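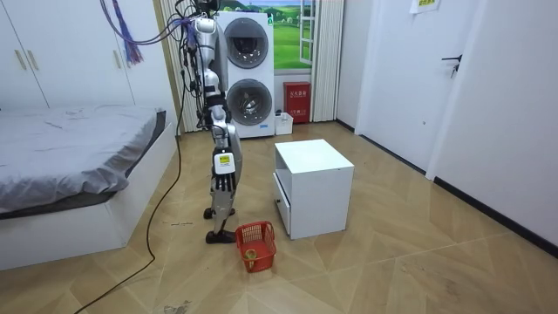

A bed, a bedside cabinet, a red basket and a stacked washer and dryer, all sharing one small bedroom.

I have slept next to a washing machine since January, and I have opinions.

When I first toured my place in the Fonseca building, the agent walked me through the kitchen, the bath and the closet, and then sort of waved at the bedroom wall like she hoped I'd look at the window. Washer on the bottom, dryer on top, right by the bed. I signed anyway (30 steps to the train!) and I've been learning how to live with it ever since.

The big surprise is the floor. You'd think clothes would be the problem, but mine go from hamper to machine to drawer in about 17 feet of walking, total. It's the lint. Lint drifts. It goes under the bed, it collects along the edge of anything with a flat bottom, and if your floor is wood in a herringbone pattern, all those little joints pointing every which way will hang on to it like Velcro.

I used to drag out the big vacuum on Saturdays, and in a room this size that means moving the vacuum, then the furniture, then the vacuum again. Now I'm a handheld person. Three minutes after the last load, nozzle low, working out from the cabinet toward the open floor. I go with the planks one way and then the other, and yes, I do look in the dust cup afterward. It's disgusting and I love it.
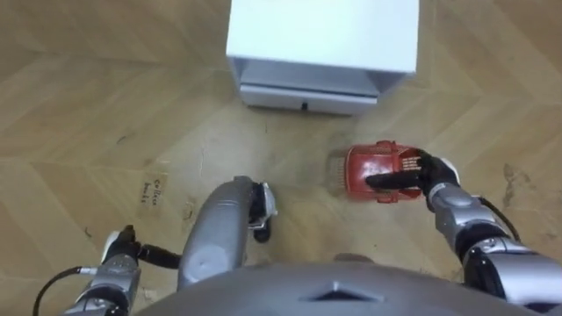
Handheld duty on the herringbone, just in front of the cabinet drawer.

My other big change was the nightstand. I had a Plukitz with skinny legs that was pretty but held one lamp and zero socks. A boxy cabinet with an open shelf up top and a drawer does so much more – and I say that as someone who fought the idea for months. Pull it away from the wall when you clean, even at an angle, even if it looks silly for a while. The stuff back there is worse than you think.

Then get a basket. A little mesh one, in a loud color, on the floor near the machines. Mine catches whatever turns up in pockets: hair ties, receipts, a Wason Street parking token I keep meaning to use. Red is good. You won't trip on red at 6 a.m.

As for the noise, I run the spin cycle while I make dinner and shut the door.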